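Search this site Enter keywords Go

Filed under: Facilities | Workspaces | Furniture

Rodholm finishes first phase of desk and shelf refit

January 2025

Rodholm has completed the first phase of a refit of its shared work areas, replacing freestanding bookcases with shelving set over the back of each desk. The phase covered 65 desks on the two lower floors. The upper floor is scheduled for June.

The work was planned by Elínborg Bisgaard of the facilities office and carried out by Drarkamar, a local fitting contractor. Flolik supplied the replacement boards and brackets. Existing desks were kept wherever the top was flat and the legs could be leveled. Desks that failed either check were taken to the workshop for repair and returned to their original positions.

Under the old layout, books and personal items were held in tall cases along the walls. The cases blocked part of the daylight on the north side and narrowed the main aisle. They also held a large amount of material with no listed owner, most of it binders from closed projects. Staff were given notice to claim what they wanted. Unclaimed binders were boxed, labeled by project, and moved to the basement archive, where they can be requested through the front office.

The new shelves are 735 millimeters wide and 200 millimeters deep. Bisgaard said the depth was the subject of most of the discussion before the order was placed. A deeper board would take large binders lying flat, but would also throw a shadow over the back half of the desk and bring the front edge close to the top of a raised screen. The shallower board takes a standard book standing upright, with a small margin at the front.

"We tested both depths on the same desk," Bisgaard said. "With the deeper one, people pulled their laptops forward and lost the space they write on."

Two shelves can be fitted to each unit. The lower one sits above the height of an open laptop. The upper one can be moved in steps using pins in the side panels, and it may be left out at the request of the person using the desk. Asger Laxdal of Drarkamar said the fitters used pins of a single size throughout, so that spare parts can be held in one box on each floor.

Some of the older light wood bookshelves were kept. These are units that already stood with the desks and were judged sound. Laxdal said the joints were checked, loose screws were replaced, and a steel angle was added at the rear of each side panel. The boards were cleaned but not refinished, and small differences in color between old and new wood will remain.

The rules for what may be kept on the shelves are short. Books and heavy items go at desk level. Glass containers must have a closed lid. Plants are allowed if the pot stands in a saucer and no stems hang over a power outlet. Personal objects may stay on the boards, and there is no limit on their number, provided the shelf load stays within the figure on the label at the left side panel.

The first draft of the rules did not allow plants or personal items. It was changed after comments from staff on the lower floors, among them Fadwa Ragab, who wrote that the shelves were being treated as storage for the building instead of part of a desk used every day. The present text was agreed on after a short meeting with each work group.

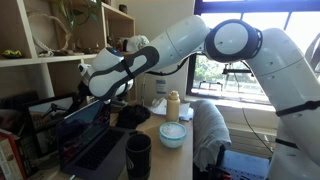 Trailing plants have needed the most adjustment so far. Long stems on an upper shelf tend to grow toward the windows and can end up across a neighboring desk. The facilities office will provide clips that fix a stem to the rear edge of the board, and asks that watering be done with the pot taken down.

Cabling was handled as a separate item. Power now enters at the back of each desk through a covered strip, and chargers for laptops and tablets are meant to rest in a tray below the top. Hafþór Briem, who is responsible for electrical safety in the building, inspected the strips before the desks went back into use. Briem found 5 trays mounted too close to the wall for the larger chargers to fit. Drarkamar has moved them forward at no added charge.

The lighting is unchanged in this phase. Bisgaard said a survey of light levels would be made with the upper shelves in place, and that desk lamps would be issued where readings fell under the internal standard. Staff who find the back of the desk too dark before then can ask to have the upper shelf raised by one step.

A second supplier, Ghasemi, has been asked to quote for corner units on the upper floor, where the roof slope rules out the standard side panels. The corner units would use the same depth of board. A sample is to be set up near the stairwell for comment before any order is made.

Work on the upper floor will follow the same order as before: clearing, desk checks, shelving, then cabling. Each row will be out of use for two working days. Staff should take home small or fragile belongings before their row is cleared, and mark stacks of books they want returned to the same desk.

Troels Hafstein will coordinate moves during the second phase. Requests to keep an existing bookshelf should be sent to him with the desk number and the height of the unit, measured from the floor.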